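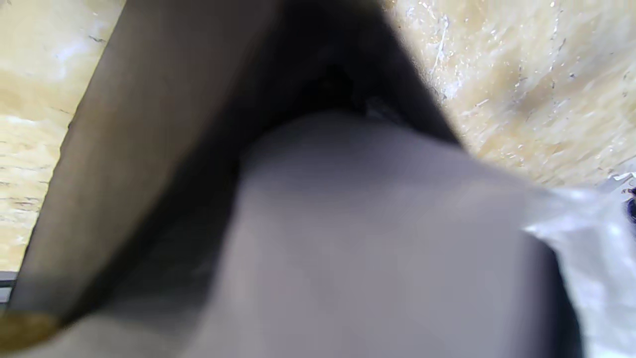

Club night 5th March - gripper stuff, mostly

Quick one tonight, I have an early start and the laundry is still in the machine. But if I don't write it down now I'll have forgotten by the weekend, and then the team log is blank again and I get the look.

So. Pick and pack challenge. We have the entry form back, we're in, team name is Lakon (don't ask, it was the one the form would accept). The task is the same as the October round except the bin of items is bigger and they've added "awkward packaging" as its own category. Meaning clear bags, film, anything shiny that the arm can't make sense of. Great.

Tonight was all about the fingers. The old ones were too narrow, round things just squirted out sideways. New ones are broad and flat and I like them a lot more. Got two pairs printed, one pair has a little lip at the end which I thought was clever and which catches on everything. File it off or reprint? Probably file it. Reprinting means the queue, and the queue is the robotics class from upstairs with their chess pieces again.

Wrist camera. Ok. This took most of the evening. When you get in close to anything the item goes to mush and the only thing properly sharp is the board behind it. You get beautiful wood chips, every strand of them, and a big soft blob where your target is. The detector does not enjoy this. Somebody suggested painting the board flat black, somebody else said no because the competition table won't be black, and that went on for a while. We left it alone. I think it should be left alone, for the record.

What we did do:

Moved the approach point back so we take the last good picture at 200 mm and then just trust it from there. Blind for the last bit. Feels wrong, seems to be what half the other teams do.

Slowed the close down. It was slamming. I set the force limit to 2 and left it there, didn't have time to try anything in between.

Collected more grasps by hand. Target is 300 before the qualifying video, we passed 100 tonight and then the teleop handle started drifting so we stopped. I think it's the same pot as last time. There is a spare in the drawer under the vise, if anyone is in before me please please swap it.

Re clear plastic - I don't have a good answer. It's bright in one place and see-through in the next and the edges are all over the place. The segmentation either ignores it completely or decides that it's three separate objects. My vote is to label it as its own class and have the arm treat it as a no-go area for the fingertips unless there's nothing else left to pick. Other vote is to go straight through it and hope. We'll try both and see, I'm not going to argue about it on the group chat for a fourth day.

The tendons for the spare hand came from Gökçe, arrived Monday, right length this time. Flodora (the arm, named before I joined, I had no say) has a squeak in joint four again. Didn't look at it. It's not on the critical path, it's just annoying when you're trying to think.

Also a thing I keep forgetting to say to the new people. Log your runs!! Not just the good ones. We had a whole folder from last month with names like test_new and test_new_new and I can't use any of it becuase I don't know which fingers were on. Write down the fingers. Write down the speed. One line is fine.

Holtlow is hosting the practice round and they've sent the table drawings, they're in the shared folder. The height is different to ours by a bit, so the base plate needs shimming or we fix it in the config. I'd rather config. Whoever does the calibration next, use the new drawing and not the one pinned to the wall, I'm going to take that one down when I remember.

To do before next time

- file the lip off the second pair
- swap the pot in the teleop handle
- label the plastic as its own class, at least on the new grasps
- calibration with the Holtlow height
- squeak??
- someone else bring snacks

Battery on the laptop is at nothing and the charger is at the club so that's me done. Will put the rest of the plots up when i get them off the other machine.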